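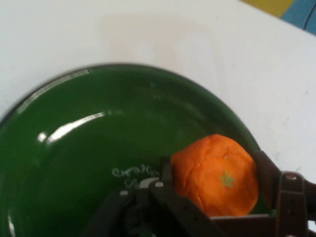

Product Review: Prarby Large Serving Bowl, Green

Reviewed for the Household Equipment Panel by Nerys Ifans
Approved for publication by Akua Amoah, 17th January

Purpose of the review

The Panel was asked by several member centres to recommend a large bowl for shared dining rooms, to be used for fruit during the day and for salads or bread at mealtimes. The Prarby was bought at full price from Tkachenko, and no payment or free goods were accepted from the maker or the seller. It was used for 40 days in the dining room at Ratitz House and was then inspected by the reviewer.

Finish and appearance

The bowl is a deep green with a glossy surface and a dark rim. It looks well on a pale table and does not seem out of place in a room furnished for public use. Fingermarks show on the gloss under strong light, and centres that open to visitors should expect to wipe the outside daily. The maker's label was fixed with a stubborn glue that took two attempts to remove.

Use at table

The wide opening makes serving simple, and diners on both sides of a table could reach the contents without standing. Salad for a full sitting was tossed in it with little spillage. The bowl takes up a good deal of space, however, and on the narrower tables at Ratitz House it left too little room for water jugs. It is awkward to carry when full, having no handles, and staff were asked to fill it at the table.

Cleaning and storage

The bowl was washed by hand on 90 occasions. No chips were found at the end of the period. Light scratches had appeared on the inside, which the reviewer puts down to metal serving spoons. It would not fit in the dishwasher at Ratitz House. Prarby bowls of the same size stack closely but tend to stick, and a cloth should be placed between them.

Comparison

The Tikolby bowl, tested in December, is lighter and has a better foot, but its rim marked early. The Panel prefers the Prarby for daily use and the Tikolby where bowls are moved between rooms.

Finding

Recommended, with reservations as to size. Centres should measure their tables before ordering. Enquiries should quote review number 257.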